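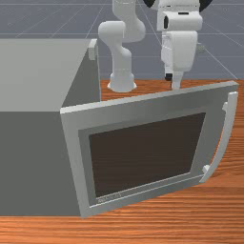 Home | Programs | Reports | Grants | Contact

We use cookies to remember your settings. Accept | Decline

Ustville Shared Kitchens Energy Study
Progress report to the Marchand Fund, November 2022
Prepared by Afroza Bhuiyan, project lead

1. Status

Metering is complete at six of the seven kitchens in the study. The seventh, Mudatham, was connected late after the electrical panel was found to have no spare space for the current clamps. A separate enclosure was fitted beside the panel and data from that site is now being recorded. Mudatham will be reported separately until it has a full quarter of readings.

Spending is within the approved budget. The one change is a transfer of $2000 from travel to equipment, agreed with the Fund in writing, to pay for the enclosure and replacement clamps.

2. Data collected

The cleaned data set holds 542 kitchen-days. A further 149 kitchen-days were rejected. Most of the rejected days come from Ornar, where the logger clock drifted and the readings could not be matched to the booking sheets. The logger has been replaced. We have not tried to correct the old readings, as the drift was uneven and any correction would be a guess.

Each kitchen has separate channels for refrigeration, cooking, hot water and lighting. Small appliances share one channel. This was a cost decision in the original plan and it limits what can be said about single items such as kettles and microwaves.

3. Findings to date

Refrigeration is the largest load at every metered site. It changes little between booked and unbooked days. At two sites the walk-in cooler runs almost without a break, which points to worn door seals or a failing fan. Both sites have been told.

Cooking load follows the booking sheets closely, with one exception. At Ornar the ovens are often switched on well before the first booking. Ekene Oyelaran has raised this with the site manager, who confirmed that the morning opener preheats them as a matter of habit. A trial of later preheating has started.

The small appliance channel shows a steady overnight draw at all sites. It is low – much lower than refrigeration – but it is present every night. We cannot yet say which items account for it.

Hot water results are not included in this report. Two of the flow sensors gave readings that disagree with the heater load, and they are being checked on the bench.

4. Problems and risks

Booking sheets are still filled in by hand at four sites. Missing end times are common. Where an end time is missing, the day is kept in the energy totals but left out of any comparison by booking.

Staff turnover at the sites means that loggers are sometimes unplugged during cleaning. Labels have been added to the plugs and losses have dropped.

5. Next period

– Finish the sensor checks and restore the hot water series.
– Complete the preheating trial at Ornar.
– Use plug-in meters at one site to break down the small appliance load.
– Issue draft results to the kitchens for comment in February.

No change to the end date is requested. Ekene Oyelaran will take over site visits for the next period. Questions on the budget should continue to come to me.

Related items
Metering plan and channel list
Booking sheet template, revised
Notes on cooler door seals
Marchand Fund: reporting rules for grant holders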